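Posted December 11, 2025
By the Orkier project group, Consumer Research Methods

Price Framing and Repeat Purchase in Store-Brand Condiments

The project tested whether the wording of a price offer changes how often shoppers buy the same product again. Two offers were compared at the Grilter store in Atport: a flat discount, and a multi-buy deal with the same unit price. Shelf position and pack size were held constant for the full test period in July.

Purchase records came from the store's loyalty card system. The raw file held 1,158 card numbers with at least one condiment purchase. After removing cards with no activity before the test, 740 remained. Repeat purchase was defined as a second purchase of the same item within 29 days of the first.

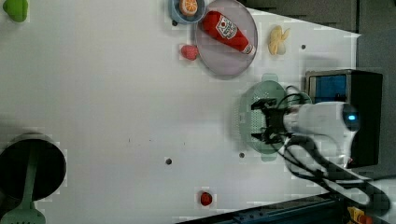
One reviewer of the draft objected that a 29-day window is short for ketchup, which many households finish slowly, and that the multi-buy group would have less need to come back in that time. The objection is fair. We kept the window because card data after that point overlapped with a storewide promotion, but the multi-buy result should be read as a lower limit.

Repeat purchase under the flat discount was around 23 percent. The multi-buy rate was lower, and the gap narrowed when households were matched on past spending. Stated brand preference, taken from a short checkout survey, was a weak predictor in both groups - past purchase of any store-brand item did better.

Cash sales could not be linked to a household and were left out. A second run at the Delić store would need a longer window and a separate code for bulk packs.

Comments

Did you match on household size too? Past spending alone mixes big families with people who just buy expensive stuff.

Household size was not in the card data. It should have been on the survey.

Would like to see the mustard numbers split out.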